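The Clearance Rule

The manual at Hestisdale ran to 200 pages and Riku Maruyama had written 30 of them. His section was called Shared Reach. It covered what two arms on one body were allowed to do when they wanted the same piece of space, and most of it had been written after midnight.

Rule one said the arm that arrives second waits. Rule two said a waiting arm keeps its fingers open. Rule three had been struck out and put back so often that the new people at Mokport called it the ghost. It said that neither arm may cross over an object the other has claimed, even when the path is clear.

"It costs us time," Lưu said. She had come up on the morning train with a laptop and a list. "The path is clear. The planner says it's clear. Your rule says sit there anyway."

"Yes."

"Zodside dropped it in July."

"I know what Zodside did."

She opened the simulator on the bench and loaded run 1331. Riku pulled a stool over. He had seen hundreds of these and still leaned in for each one, the way his father used to lean toward the radio. 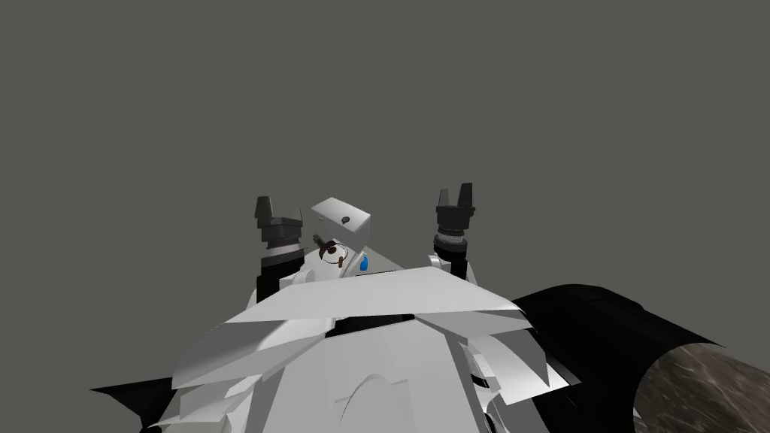 Run 1331, simulator view. Both grippers up, with the box and the small items between them.

"Left has claimed the box," Lưu said. "Right wants the blue one. Rule three doesn't even apply. But look at the log. It waited anyway."

"How long?"

"Long enough for the supervisor to flag it."

He read the log twice. The right arm had asked whether its path crossed the claimed object. The answer came back no, with a margin smaller than the one on page 14. So it had treated no as maybe, and held.

"That's the clearance rule," he said. "Different rule. If the margin is under the limit, you act as if you're crossing."

"Where does it say that?"

He found the page. It was a footnote to a table, in type so small that she had to tilt the binder toward the window.

"You put a rule in a footnote," she said.

"It was a note when I wrote it."

"The arm follows it like a rule."

He had no answer to that, so he went and made tea. When he came back she had typed the footnote out in full and given it a number. Rule four. She had also changed "should wait" to "waits," and underneath she had added who could shorten the margin, and that they had to sign for it.

"You came here to get rid of rule three," Riku said.

"I did."

"And now there are four."

"Three can go if four is written properly. Four covers everything three was worried about. It just measures it."

He read it again. He thought of the reason he had written rule three in the first place, a cracked finger joint and a long phone call, and tried to make rule four fail in the same way. It took him most of the afternoon. He moved the box closer. He moved it under the right arm's shoulder. He told the simulator the sensors were late, and then that they were wrong.

With the sensors wrong, it failed.

"There," he said.

Lưu came over and looked. She didn't argue. She added a line saying that if position data was stale or in doubt, the arm was to act as though there were no margin at all, and she started the batch over from the top. It was 3083 runs and it would go all night.

Riku drew a pencil line through rule three. He left the binder open on the bench beside the pencil and the eraser, and went to ask the front desk what time they locked the doors.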